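Condorine Planner – grasp and motion planning for home robots

We started Condorine because we were tired of tuning the same pick by hand in every new room, and we suspect you are too! Give it your robot model and a simulated room, and it works out where the gripper should go, how wide to open and which way to come in. Flat things on the floor were the hard part for years (a framed print leaves so little edge to hold), so the planner now looks at the angle of the object first and lines the open fingers up with it before coming down any further.

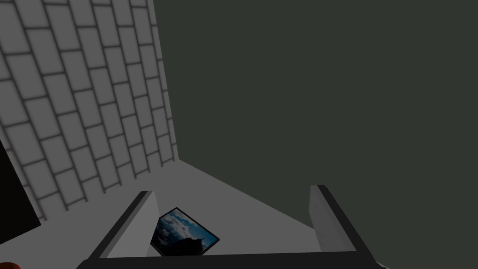
Moushumi Siriwardena wrote to us that the approach angle setting alone saved her a week of fiddling, though she would still like a slower default speed near the floor.

Two-armed robots are welcome as well. Both arms share one collision map – furniture included – so a desk, its chairs and the foot of a bed are all kept in mind while each gripper finds its own path. Up to 4,000 candidate paths are scored per request, and you can replay any of them afterward in the viewer.

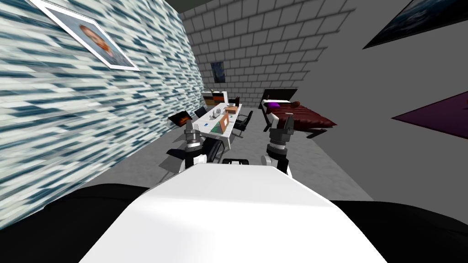
Does the shared map still update if I move a chair in the middle of a run, asks Lwazi Masilela. It does, from version 8 on, as long as live mapping is switched on in the settings.

Contact Condorine, Skisville | © Condorine | Back to top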